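**Varncombe data collection - progress, December**

Quick one, full numbers are in the sheet.

Target for this phase is 200 good two-arm episodes on the gear handover. We're at 126 kept. Another 47 recorded but thrown out - mostly dropped gears, plus a batch where the clocks on the two arms drifted apart and the actions didnt line up with the video. Drift is fixed now, restart before every session.

Still on the teal cloth, blue gear only. Costache asked for a second color, not started.

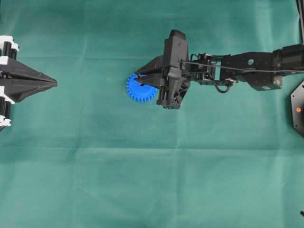

Operators are faster than in the first weeks but the grasps are getting too alike, everyone picks up the same way. Asked them to vary the start spot and the approach angle. Too early to say if it helps teh policy. Last training run was on the Trullonine box, before any of the new episodes went in.

Money: on budget except spare fingertips from Drorden, ordered 6, will go over on parts by a little.

Next:
- finish the remaining episodes
- retrain, compare with the old run
- second gear color if time

Need from you - a yes or no on the extra operator hours by Thursday.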